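A day at the Arville student robotics open day

I had wanted to go to this open day for two years, and both times something came in between. This year I took a day off from work and went by train, with sandwiches, a notebook and good shoes. I am glad about the shoes. Arville is a small town and the college is at the top of it, so from the station you walk uphill for twenty minutes, past a bakery and a very long wall.

I should say first who is writing. I teach technical subjects to pupils of fourteen to sixteen, and since last October I run a small robot club after lessons. We have old building kits, one good soldering iron and a cupboard that does not close. So I went with the eyes of a teacher who looks for things to steal, and my report is for other people in the same position. English is my third language, please excuse me when a sentence walks strangely.

Getting in

The entrance costs nothing, but you must register on a list by the door and they give you a paper band for the wrist. The girl at the desk told me that they had printed 400 programmes and that these were gone before eleven o'clock. I got one that somebody had left on a radiator. If you go next year, go early, or take a photograph of the big plan which hangs by the stairs, because the room numbers in that building follow no order that I could understand. Room 12 is on the second floor, beside the kitchen.

On the ground floor were the competition tables. Teams from several schools had built small vehicles which must follow a line, lift a cup and put it down inside a circle. I watched the semi-final. The team that I liked best had a vehicle with a very ugly arm made from a ruler, and it lifted the cup each time, slowly. They lost on time. The winning team had the fastest vehicle of all, but it made a noise like a coffee grinder and the small children in the first row covered their ears.

The Quinlan project

My real reason to come was upstairs. The second-year students have a project which is named Quinlan, after the street where the first group had its flat. The subject is household work, and in this year it is clothes: to fold them, to put them in piles, to move them from one place to another without making a ball. In the classroom there was a long wall with posters and two laptops, and a table where visitors could try a gripper with their own hand.

The students do not begin with a robot. They begin with a gripper that a person holds, with two yellow fingers, and they do the work at home in normal rooms. A shirt on a real bed is a different matter from a shirt on a laboratory table, one of the posters said, and I agree with it completely.

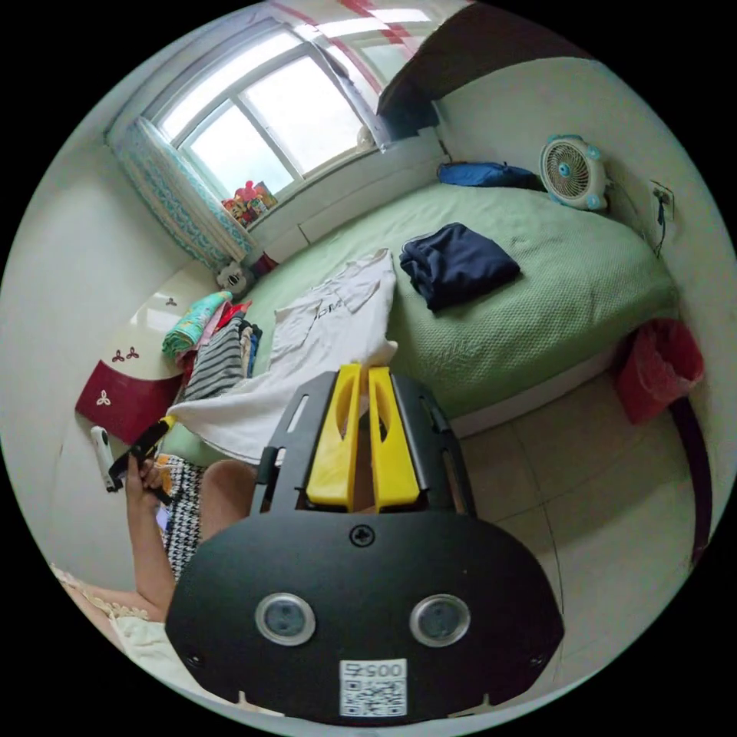 I stayed at this table for nearly an hour. The student who explained was patient with me and I asked many questions, some of them twice. The first one was how they decide what counts as one attempt. The answer: from the moment when the hand begins to move towards the cloth until the fingers are open again and away from it. It sounds simple, but they needed three weeks to agree about it, and in the beginning each member had a different opinion, so the early recordings could not be compared. They showed us these early notes too, with the crossed-out parts, and I found it a good decision. My pupils believe that older students do everything right the first time.

Until the end of term the group had collected 1,796 attempts. The number was written on a whiteboard in big figures, and under it somebody had drawn a small shirt with a sad face. The target in the original plan was 500, which they passed quite early, and then they noticed that nearly all of them were T-shirts. So the second half of the project was trousers, towels and the difficult category that they call "soft and dark". A dark garment on top of another dark garment was for their program the worst of all. For a human too, one mother next to me remarked.

Trying it myself

Then it was my turn. You take the handle from below and close the fingers with your own hand. It is lighter than I expected, but after some minutes I felt it in the wrist. On the table was a tea towel, and the exercise was to take it by one corner, turn it over and lay it flat. I did it on the fourth time. A boy of perhaps nine years did it on the first time and looked at me with pity.

What I learnt from this: the eyes know where the cloth is, but you must think where the two fingers will meet, and this place is further forward than your hand believes. When you press down too much, you push the cloth away in front of you like snow. When you do not press enough, you close on air. The students advise to come a little from the side and to take the fold which is already there, and not to try to make a new one. 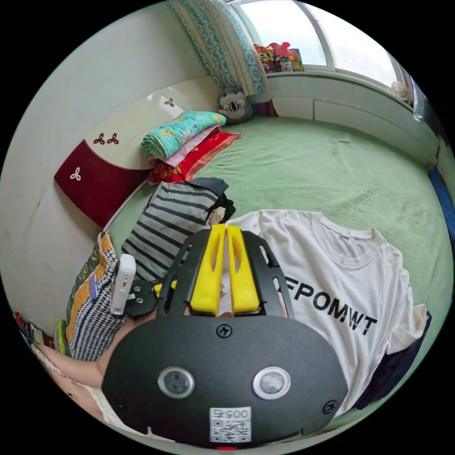 Another thing I wrote down is the rule about tidying, or better, the rule against it. In the first month the students cleaned the whole room before they started a session, as one does when guests come. Their tutor asked them to stop with that. The toys, the curtain, the pile of blankets at the end of the bed, all this should remain as it is on a usual day. Only the work surface must have enough free space for the garment. They also change the position from where they work, once at the foot of the bed and once more from the side, so that the program does not learn only a single view.

They had a printed sheet for each session, and I asked if I may copy it. It goes like this, in my shortened form:

Room and surface, in a few words.
Which garments, and how they lie at the start.
Light: window, lamp or both.
Who holds the gripper, left or right hand.
Start and end time.
Anything that went wrong.

The last line is the most important one. A student told me that for some weeks everybody left it empty, out of politeness or pride. Now an empty last line means that the sheet comes back to you. I will introduce this in my club directly after the holidays. We have the same sickness.

The robot arm

In the next room stood the arm itself, behind a low fence, and every half an hour it had to show what it had learnt from the recordings. I saw the demonstration at two o'clock. The room was full and warm, people were standing also in the corridor. The arm took a white towel by the edge, folded it one time, waited a long while as if it was thinking about something else, and folded it again. The second fold was crooked. Everybody clapped. At the next try it took two layers together and the towel went on the floor, and there was clapping also for this.

I liked that the students did not hide the results. On the poster beside the fence was a table with successes and failures for each type of garment. Towels were good. T-shirts were middle, and worse when they began with a sleeve under the body. For trousers there was only a line with the words "ask us in October". I did ask, although it was too early, and the answer was that the legs cross over each other and the program loses which one is on top.

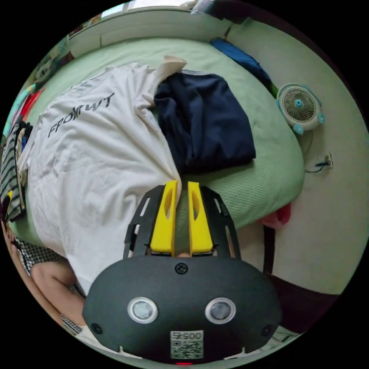 A father in the audience wanted to know when he can buy such a machine. The student laughed and said that he folds faster himself and that he is cheap. After that came a more serious question about privacy, as the recordings are made in people's homes. The group has a short agreement for this, one page, which everybody who lives in the flat must sign before the session, and each person can ask later to have a recording deleted. Two people had done so, and the recordings were deleted on the same day. I would have liked to see this page on the wall with the others. It was in a folder, and one had to ask for it.

Other rooms, more quickly

There was a group named Zerkura that builds a machine for sorting buttons. It is charming and very loud. They had lent a tray of buttons to the children's corner and spent, I think, most of the afternoon looking for them.

The Gesel workshop, for younger visitors, was a paper gripper made with string and drinking straws. You pull the string and three paper fingers close. I made one and carried it home in my bag, where it was pressed flat under the sandwiches. The instructions are one sheet, only pictures, and the materials cost almost nothing. For pupils of ten or eleven years it would fill one lesson and a half.

The talk in the big hall about motors I left after a quarter of an hour. The speaker surely knew everything, but the microphone did not work at the back and the slides were full of small text.

Practical notes

Food: soup and cake in the canteen, only cash. The soup was finished at one o'clock. The plum cake I can recommend.

Toilets are on each floor, with a queue on the ground floor and none upstairs.

With a wheelchair or a pram use the entrance by the car park. The lift is small and slow, but the staff there were helpful.

Bring roughly three hours if you want to see the Quinlan room properly and one demonstration. With children bring more time, they will not leave the button machine.

The last train which goes directly leaves at ten to six. I missed it by the length of the platform and had to change twice, and used the time to write the first half of this report. I have already asked our head teacher for the minibus for next year. She said we will see, which from her is nearly a yes.

Written in August 2026, for the newsletter page of our club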